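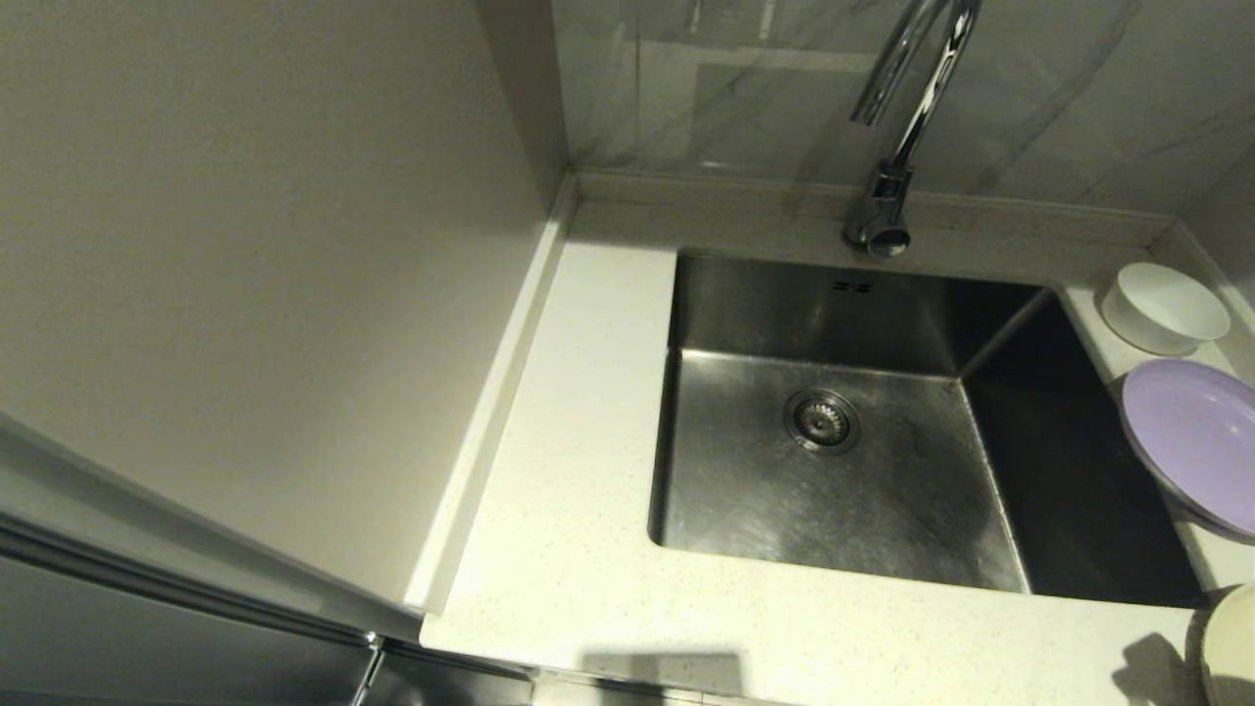 **台下盆与石英石台面的接缝,多久需要检查一次?**

每年一次,连同龙头底座的密封圈和台面后沿的挡水条一起看。若发现胶缝发黄、起边或能用指甲挑动,应整段铲除后重新打胶,不做局部修补。

上面这条答复出自 Araceli Villalobos。她在 Tralia 负责厨房水槽与台面的安装和售后,经手的多数是石英石台面配不锈钢单槽。2025年10月30日,我们在 Merodcombe 的样板车间谈了一个下午,话题限于水槽这一角:盆、台面、龙头、挡水和墙面。参加后半段谈话的还有做石材加工的 Crescencio Olmedo。以下按谈话内容整理,顺序略有调整。

## 盆的安装方式

台下盆的做法是把盆沿藏在台面下方,台面开孔的边缘露在外面。Villalobos 认为这种做法的主要好处在于清洁:“台面上的水和碎屑可以直接抹进盆里,中间没有一圈凸起的盆沿挡着。代价是全部重量由下面承担,装完之后再换盆,比台上盆麻烦得多。”

她反对只靠胶固定。“胶负责密封,承重要靠支架。盆放满水,再加一口铸铁锅,长期往下拉,胶会疲劳。我们拆过一些只打胶的盆,后边先松,前边还粘着,缝里全是黑的。”她的做法是两侧加托架,托架固定在柜体侧板上,盆沿与石材之间打一圈连续的中性硅酮胶,中途不停枪。

开孔尺寸有三种留法:石材边缘比盆内壁略向内伸,两者齐平,或石材退后露出一线盆沿。Olmedo 倾向于齐平或者微微内伸。“伸得太多,底面擦不到,会积垢。退后的那种,露出来的钢边容易存水,胶线也暴露在外。齐平最好看,对加工要求也最高,盆的四角圆弧必须拿实物来放样,不能只看图纸。”

他补充说,图纸和实物对不上的情况很常见,圆角半径差一点,装上去就能看出一边宽一边窄。车间现在要求盆先到场,石材后开孔。

## 单槽的深浅与排水

谈到单槽,Villalobos 的意见很明确。小厨房里台面长度有限,双槽的两个格子都放不平一只炒锅,单槽更实用。深盆能减少溅水,但也有限度:“盆底太低,洗碗的人要一直弯腰。台面高度和盆深要放在一起算,单看哪一个都没有意义。”

下水口的位置,她建议在条件允许时靠后。靠后时柜内管路贴着后板走,前方能多出一块储物空间;居中的下水口排水路径均匀,柜内则要给存水弯让位。两种都能用,关键看盆底的坡度。验收时她会往盆底四角各倒一杯水,观察是否都能流向排水口。停在角上的水,干了以后就是水垢。

提篮的清洗频率,她的建议是每天倒、每周刷。法兰环与盆底之间的密封是另一个容易忽略的位置。“柜子里有霉味,业主一般先怀疑水管。先用纸巾擦一圈法兰的底面,纸巾湿了,问题就找到了。”

溢水孔也要洗。孔后面是一段软管,接到下水,平时几乎没有水流经过,油脂蒸汽和洗洁精泡沫会在里面结成一层膜。她的办法是每月用小壶往孔里灌温水,再用细管刷伸进去转几下。不要用铁丝,软管容易被戳破。

## 拉丝面的痕迹

不锈钢盆用过以后出现的花痕,是售后电话里问得最多的一项。Villalobos 把它们分成两类:可以擦掉的和擦不掉的。

“水痕、漩涡状的印子,大多是水里的矿物质和抹布留下的,用稀释的柠檬酸敷一会儿,顺着纹路擦,冲净,再擦干。划痕属于另一类,只能慢慢变得均匀,不会消失。新盆头半年最显眼,用久了反而看不出来。”

她强调方向。拉丝面有纹路,横着擦会把原有的纹理打乱,光线一照就是一片雾。钢丝球一律不用,含氯的漂白剂也不要留在盆里过夜,氯离子会造成点蚀。盆底放沥水垫的家庭,应每天把垫子提起来晾干。

问到有没有必要在做完饭后把盆擦干,她的回答是看水质。水硬的地区值得擦,水软的地区冲净即可。

## 石英石台面与挡水条

Olmedo 在 Sivakumar 学的石材加工,回来后一直做台面。他说白底带细颗粒的石英石是近几年出货最稳定的一类,原因有两个:一是颗粒能遮住细小的污渍和接缝,二是不同批次之间的色差相对不容易察觉。纯白的板材则相反,一条胶线都藏不住。

“很多人问石英石会不会渗色。它的吸水率低,酱油、咖啡当天擦掉没有问题。它怕的是热。里面有树脂,刚离火的锅直接放上去,树脂会变色,严重的会开裂,这种情况修不回来。”水槽旁边尤其要注意,开孔的四角是应力集中的位置,一边受热一边碰冷水,裂纹往往从那里开始。

开孔内角必须做圆角,下方加背条。他见过工地上用角磨机切出直角的,安装时没有异样,第二个冬天就从角上裂出一条线。

挡水条的作用,是封住台面与墙面之间的缝。Olmedo 主张用与台面同料的石材,高度不必太大。“墙砖总有不平的地方,台面也不能硬顶着墙,要留伸缩的余地。挡水条把这道缝盖住,上沿再打一道细胶。”台面侧边若靠着高柜,他会让挡水条顺着侧边转过来。高柜的侧板多数是人造板,怕水,边缘一旦吸水膨胀就没有办法复原。

转角处两段挡水条的拼接,他用斜拼,胶要调成台面的颜色。调色时取台面的余料,在自然光下对比。灯光下对出来的颜色,白天看常常偏黄。

## 龙头底座

高弯龙头的出水位置高,冲洗大锅方便,缺点是水流落差大,容易溅。Villalobos 的经验是让出水点落在排水口附近,略偏前,这样反溅最少。出水点打在盆壁上,无论多深的盆都会溅到台面。

侧把手的龙头,要先确认把手向后扳的行程。后方有挡水条和墙面时,把手转到某个角度可能碰墙。她要求安装人员在开龙头孔之前,把龙头放在台面上,把手扳到底试一遍。“孔开完就没有后悔的余地了,石材又不能补。”

底座积水是镀铬龙头最常见的损坏原因。水停在底座一圈,干了以后留下白边,用力刮会伤到镀层。她建议用软布浸温水敷十分钟,再擦掉。酸性清洁剂可以用在钢盆上,用在镀铬件上则要稀释得更淡,并且立刻冲净。

底座下面的锁紧螺母,一年之内会略有松动,属于正常现象。从柜内用套筒拧紧即可,不要在台面上方扳龙头主体。

## 墙面

水槽后墙用大规格砖,Villalobos 和 Olmedo 看法一致:缝少,好擦。两人的分歧在表面。Olmedo 偏好亮面,理由是油点一抹就掉;Villalobos 更愿意推荐柔光面,亮面砖会映出灯具,水渍在侧光下也更清楚。

“仿石纹的浅灰砖是折中。”她说,“有纹理,水点不那么明显。亮面也可以,只要业主愿意每天顺手擦一下。”

铺贴大砖要满浆,空鼓的位置以后打孔装挂件时会崩。切割边应当藏在挡水条后面,或者压到高柜的收口里。龙头背后那一片不建议留竖缝,那里溅水最多,填缝剂变色也最快。

## 验收顺序

谈话最后,Villalobos 给出了她自己的检查顺序,Fostero 项目的安装组目前照此执行:

1. 用手沿台下盆的胶缝摸一圈,不应有断点和毛刺。
2. 堵住下水,放水至溢水孔以上,确认溢水通畅,柜内无滴漏。
3. 一次放空,听排水声,查看存水弯的各个接头。
4. 龙头开到最大,冷热各走一遍,把手在全部行程内不碰墙。
5. 四角倒水,观察盆底坡度。
6. 在挡水条上沿洒水,擦干后检查高柜侧板下端。

第二步最容易被省略。她说,不少溢水软管在出厂时只是套在接口上,没有卡紧,平时用不到,直到某天忘了关水,水才流进柜子里。整改时换一只卡箍即可,更换后需重新放水试验。

Olmedo 另外要求保留一块开孔切下来的石材,写上日期和批次,放在水槽柜里。将来补胶、调色或者试清洁剂,都先在这块料上做。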